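3. What the Cell Costs

3.1 Buying order

Most equipment plans start with the arm and work outward. Ours did too, and we would like that on record before anyone asks about the wiring. The Plerdale cell was budgeted in a single afternoon by people who had read a lot of catalogs and owned very few screwdrivers. The arms took up most of the request. Everything else went under "sundries," a word that did a heroic amount of work that year.

Once the cell was running, Tremblay went back through the purchase log and sorted every line by what it was for. She found 478 lines. Only 2 were arms. We had set the cutoff for needing a signature at 500 dollars, and 219 of the lines were small orders placed after the cell was supposed to be finished: tape, paper, power strips, cable, plates, and a good deal more cable.

The tabletop was the cheapest part of the plan and has given us the least trouble. It is brown paper with a grid of blue tape. Gatchalian had priced a printed mat from Susteo, and the quote is still pinned up in his office as a warning to others. Figure 4 shows the cell during the block-and-plate work that the rest of this section uses as its cost case. 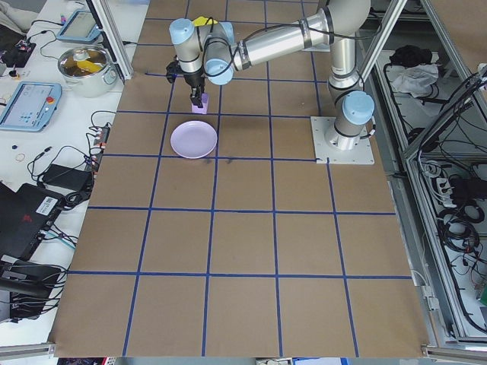
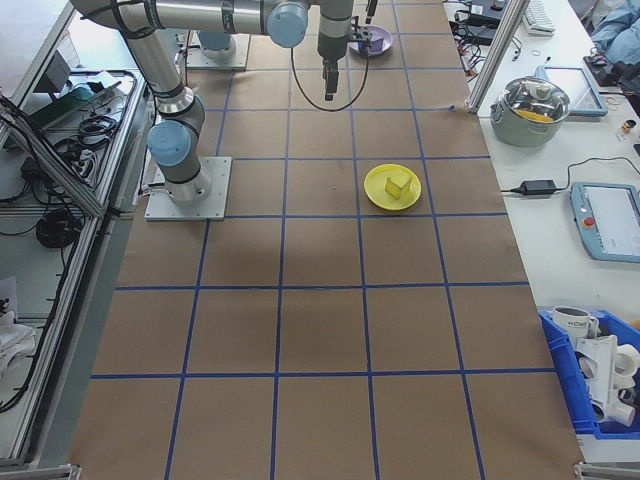
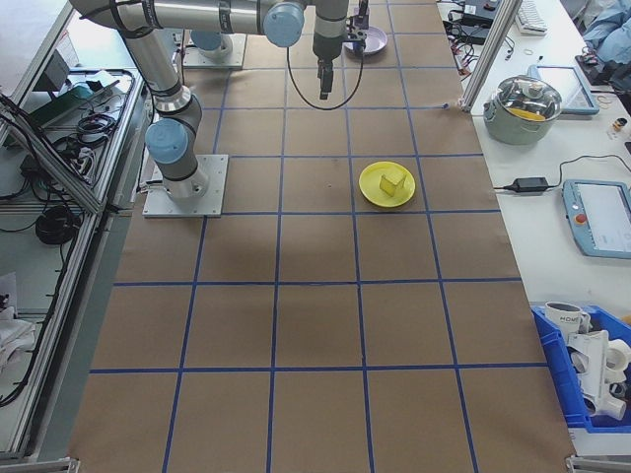
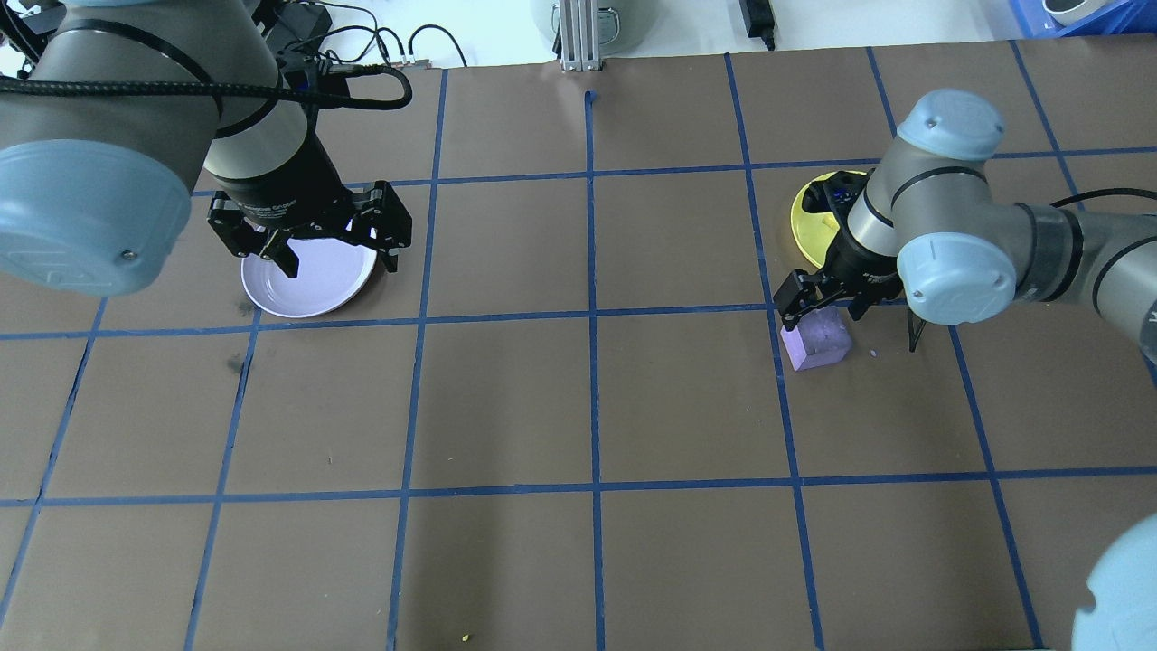 Figure 4. The Plerdale cell, with its paper and tape work surface.

3.2 Second arm or second gripper

The harder question was whether to pay for a second arm at all. The Batham group, whose plan we borrowed freely, bought one arm and put the savings into spare grippers. On paper this is the sensible choice. We went the other way after pricing the tasks we had promised our funders, several of which call for two hands.

What we failed to price was everything a second arm brings with it. It needs its own mounting plate, its own cable run and its own share of the bench. Bench space did not appear in our budget in any form. We now charge it as a line of its own, by the foot, and the number is rude.

3.3 Advice for the next request

We suggest that small labs write the sundries out in full, even when it makes the request look silly. Ours now runs to several pages and includes tape. The planning sheet, which Tremblay named Nina for reasons she has declined to share, lists each arm together with the items it cannot run without, so that striking an arm strikes those as well. The September request was the first one written this way. It came back with a single question from the purchasing office, about the plates.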